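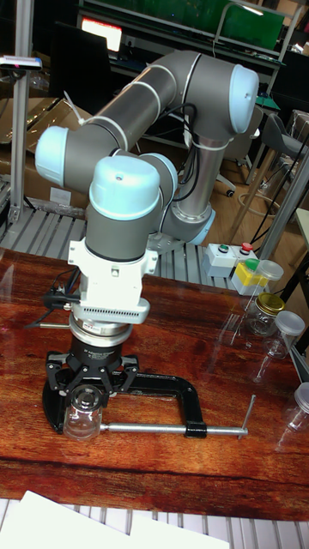
The robot arm on its metal base, behind the reddish-brown wooden tabletop.

Old creamery site at Corkton to bring 61 new homes, with first keys due in September

Dec 12, 2019

House hunters in Corkton have something to look forward to! Plans for 61 new homes on the old creamery site have been given the green light, and work on the ground is due to begin early in the new year.

The scheme, which is being built by Ametepe Homes and sold through the Clevombridge office of Ukeck Property, will be known as Creamery Fields. It covers the long strip of land between Station Road and the river, which has stood behind hoardings ever since the dairy business moved out. Anyone who has walked the towpath lately will know how good the views are from the upper end, and it's great news that people will finally be able to wake up to them.

There will be a proper mix of homes on the site. The biggest share will be three-bedroom semis and terraces, with a smaller number of four-bedroom detached houses along the river side and a row of one-bedroom and two-bedroom flats facing Station Road. Two bungalows are also planned at the quieter western end, next to the allotments. Bungalows hardly ever come up in Corkton (and when they do, they're gone within days), so we expect the agents' phones to be busy.

Every house will have its own back garden and at least one parking space. The detached homes get a garage as well. The flats share a lawn and a bike store, and the ground-floor ones each have a small paved patio with a gate on to the green. Kitchens come fitted with an oven, hob and fridge-freezer, and buyers who reserve early enough will be able to choose their own cupboard doors, worktops and tiles from a range at the show home.

One of the nicest parts of the plan is what is being kept. The red-brick front of the creamery, with its arched doorway and clock, will stay exactly where it is and become the entrance to the flats. The clock stopped years ago, but it's coming down for repair and will go back up before the first residents move in. The old weighbridge house beside the gate is staying too. It will be done up as a two-bedroom cottage with a walled courtyard, and it's hard to think of a prettier little home anywhere in the town.

The route in and out of the site was the subject most people wrote in about when the drawings first went on show. Early versions had all the traffic coming off Station Road, close to the level crossing. That has now changed, and most of the houses will be reached from Mill Lane instead, with only the flats and the cottage using the Station Road gate. There will be a new zebra crossing by the post office, and a footpath and cycle path will run right through the middle of the estate and join up with the towpath. For those of us on the north side of town, it will be a lovely short cut down to the river!

The path will be open to everyone, and so will the small play area beside it. The row of lime trees along Mill Lane will be left standing, and a hedge of hawthorn and hazel is to be planted on the boundary with the allotments this winter, before any building starts on that side.

The building will be done in two phases. The first takes in the Mill Lane houses and the bungalows, and the first keys should be handed over in September. The river houses, the flats and the cottage make up the second phase. A show home will open on Mill Lane in the summer, furnished throughout, and you'll be able to look round without booking.

Prices haven't been set yet. Ukeck Property says it will publish them plot by plot as each part of the site is released, starting with the three-bedroom homes. A number of the flats and terraces will be offered as shared ownership, where you buy a part of the home and pay rent on the rest, and these will go first to people who already live or work in the parish. If that might be you, it's well worth getting your paperwork together early. You'll need proof of your address or your job, and a letter from a lender showing what you can borrow.

Interest is already strong. The agents have 192 households on their mailing list, many of them from Corkton itself and the villages just up the valley. Being on the list doesn't commit you to anything, and it doesn't hold a plot for you either, but it does mean you'll get the brochure and price list as soon as they're ready. You can sign up at the Clevombridge office or by leaving your details at Corkton library, where a set of forms is kept at the front desk.

The full site plan, with floor layouts for each type of home, is on the wall in the library's reading room until the end of January. There's a scale model as well, and it's a beauty, right down to the clock over the archway. Do go and have a look while you're changing your books. The library closes over Christmas and opens again in the new year at its normal times.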